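March

Second week of rehearsals for Janjua. Got to the hall at 6 and Aqeel Virk was already there going over his lines with the door shut. We ran the first act twice. The second time was slower but better, mostly in the kitchen argument, where he has finally stopped shouting the last part.

Anum Rana wants to cut the letter. I said I'd think about it. It's 2 pages and the audience has already worked out who wrote it by then, so she is probably right, but I like how it sits before the break. We'll try it without on the next run and I'll listen from the back row.

The teen reviewers' night is set. They asked for 40 seats and I said yes before checking with the box office. The house holds 322, so it shouldn't matter. One of them wants to interview Aqeel before the show and he has asked me three times what she'll ask him. I don't know what she'll ask him.
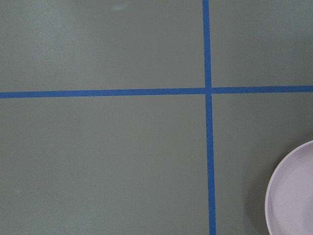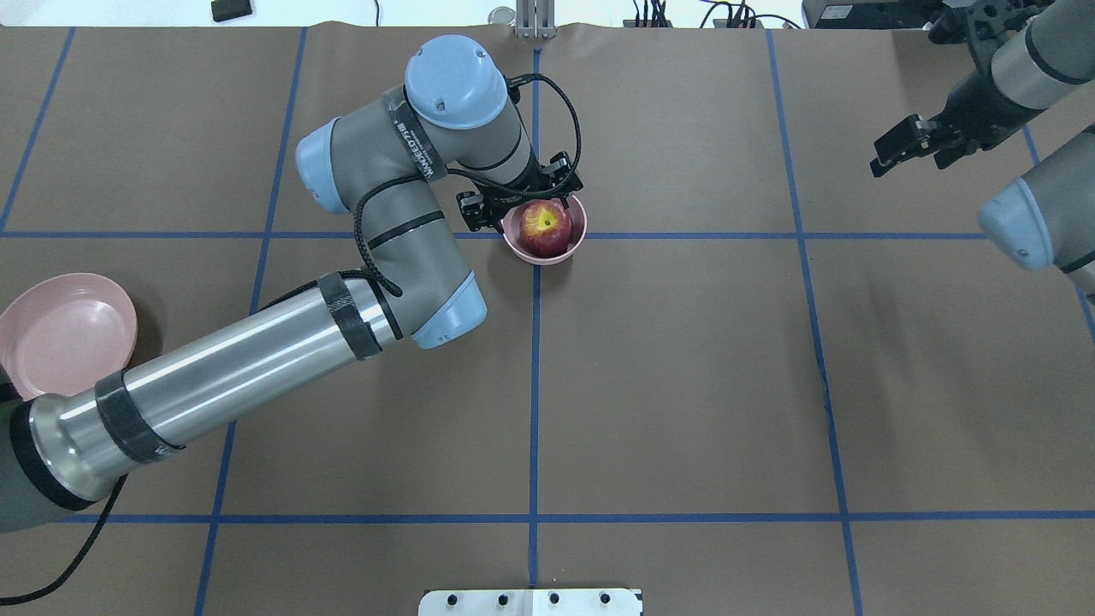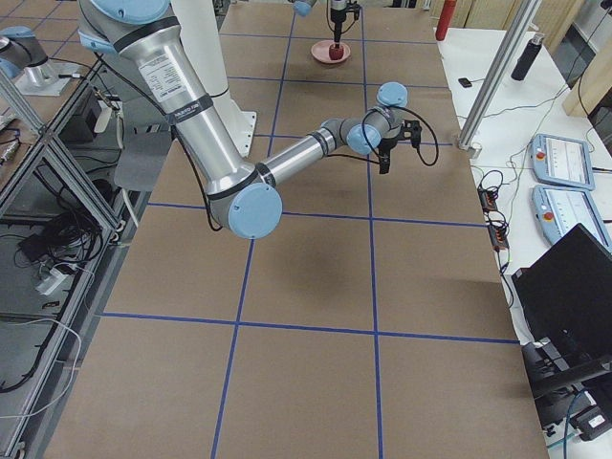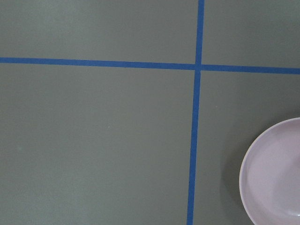
Blue tape in all four.

Zendon called about the lamps. They can deliver the week before we open - later than I wanted, but it gives us two evenings to focus them. I wrote it on the call sheet and sent it to Anum.

My throat is sore from reading in for the sister. Need to find someone for that part soon, even just for rehearsals. Ate soup at 10 and marked up the second act as far as the train station. Still no idea how to get the bench off.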